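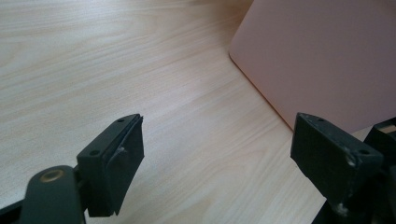 Rellville Town Talk > Local Government > State troopers at the Carnegie Street protest, who asked for them??

millrace_deb
Nov 20, 2024
Did anyone else watch the hearing last night? Sheriff says the city asked for state help in May. Mayor's office says no such request. One of them is wrong and I'd like to know which before we pay the overtime bill. 236 hours is what they read out. For one weekend

porchlight7
Watched the first hour then gave up. The sheriff kept saying "verbal request." From who? A verbal request for troopers should be written down somewhere, that's kind of the point of a dispatch log

gus_on_clillholm
I live two blocks over on Clillholm. Fireworks going off at 1 am, somebody's fence pulled down, called the city line twice and got voicemail. So when the troopers showed up I was glad. Sorry if thats unpopular

millrace_deb
Not unpopular, I get it. But glad they came and who sent them are two different questions

tallgrass
The tear gas was at 8:30 in the evening gus. Not 1 am. There were kids on that sidewalk. My neighbor was handing out water and her eyes were swollen for days. The fence was the night before, different crowd

gus_on_clillholm
Some of the same people. I have a window

tallgrass
And I was standing there

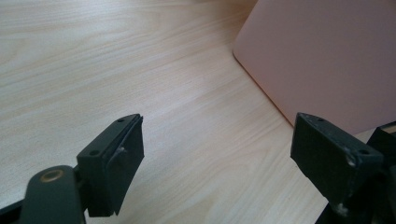 kettlecorn_ray

OK I read the packet, all 277 pages, well most of it. The mutual aid agreement is near the back. Says the request has to come from the city manager or the chief, in writing, within 14 days after if its an emergency. There is no letter in the packet. Doesn't mean there isn't one - but the council asked for everything and thats what they got

porchlight7
Which section? I have the PDF open and search doesn't work, it's all scans

kettlecorn_ray
Section 7. Look for the page with the signature lines, its right after that

porchlight7
Got it thanks. Huh. It also says the city covers overtime "when assistance is requested." So no request, no bill?

gus_on_clillholm
Or there was a request and somebody at city hall doesn't want to own it. Seen that before with the bridge closing

millrace_deb
That's my guess too tbh. Chief wouldn't answer when the council asked him straight out. "I'd have to check my notes." You had six months to check

northside_lurker
You're all being pretty hard on the chief. He had most of a shift out sick that weekend, he said so at the hearing. If he picked up the phone and called for backup I don't care what form he filled out

tallgrass
I care. The form is where it says what they're allowed to use. Read the next paragraph, chemical agents need a sign off from the city. Whose sign off?

northside_lurker
Fair, didn't see that part

kettlecorn_ray
Same page, bottom. Easy to miss, the scan is awful

millrace_deb
Does the state have to hand over their side of the log? Put in a records request with the county and got a form letter back

porchlight7
State is a separate request, different office. Ask for radio traffic too and give them the exact dates or they'll bounce it

millrace_deb
Will do tomorow. Will post whatever comes back

gus_on_clillholm
Post it even if it says the mayor's right

millrace_deb
Obviously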